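Quick update on the weeknight recipe booklet, since the Grasance grant pays for most of it and you asked how June went!

We're at 77 recipes tested, and I'd call 50 of them ready to print. The lentil soups came together fast. The baked pastas did not (the sauce kept drying out at the corners, so I've gone up to a full extra cup of broth and covered the dish for the first half of baking). I still don't love the mushroom one and may swap it for a skillet version.

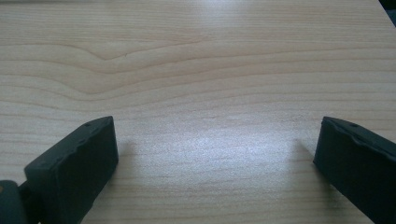

Spending is at $2,053, with $792 left for groceries and the printer's deposit. Cheese ate up more than I'd planned, and I've moved a little over from the spice line to cover it. Gelley has quoted us for spiral binding, which I really want, because a cookbook that won't lie flat drives me nuts.

Still on my list:

- retest the chicken and rice with brown rice
- cut the salt in both chilis
- get the Plenico pantry folks to try the no-oven chapter

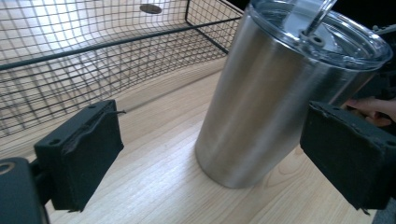

*Black wire mesh basket on the light wooden tabletop.*

The no-oven chapter is the one I'm most excited about, and it's also the furthest behind. I'll send you the draft pages as soon as the bean salads are done.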